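Outubro
Redação Flesus

Flesus publica conjunto de demonstrações de sutura feitas por teleoperação

A empresa Flesus anuncia a publicação do Vusska, um conjunto de demonstrações de sutura para o treino de robôs com dois braços. O material foi gravado no laboratório da Alton, com operadores que comandaram os braços à distância, a partir de uma consola com dois manípulos.

O Vusska contém 729 demonstrações completas e 1093 segmentos curtos, cada um com um único gesto: passar o fio, puxar, fazer o nó, cortar. Participaram 16 operadores. Uma parte deles tem experiência de cirurgia, e outra parte aprendeu a consola durante o projeto. A Flesus decidiu conservar as gravações dos dois grupos, porque a diferença de ritmo entre eles é útil para quem estuda a aprendizagem por imitação.

Como se mostra a tarefa

Cada operador trabalha sobre uma almofada de tecido com uma incisão reta. O sistema regista a posição dos dois braços, a abertura das pinças e o vídeo de uma câmara fixa. O operador não escreve nenhum programa. Ele executa a sutura com as suas mãos nos manípulos, e o robô repete o movimento em escala reduzida.

As sessões duraram cerca de 24 minutos. Quando um ponto ficou mal colocado, o operador pôde repetir, e a tentativa anterior também ficou guardada, com uma etiqueta própria. Para a equipa do projeto, estas tentativas têm o mesmo valor que as outras.

A sutura escolhida é de pontos separados. Cada ponto é atado e cortado antes de começar o seguinte, e por isso a gravação pode ser dividida com facilidade.

Dois pontos já atados sobre a incisão e um terceiro em colocação, ainda sem nó, com o porta-agulhas aberto à direita. 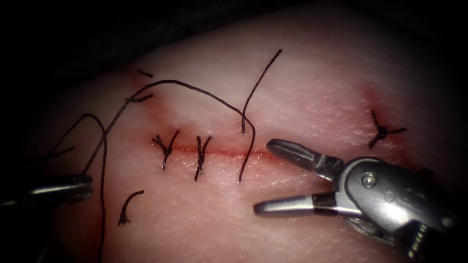
Acesso ao material

O Vusska está disponível para universidades e centros de investigação, mediante pedido à Flesus. A Afolabi, parceira do projeto, assegura o alojamento dos ficheiros e responde às questões técnicas sobre os formatos. O pedido deve indicar o nome da instituição e o uso previsto dos dados.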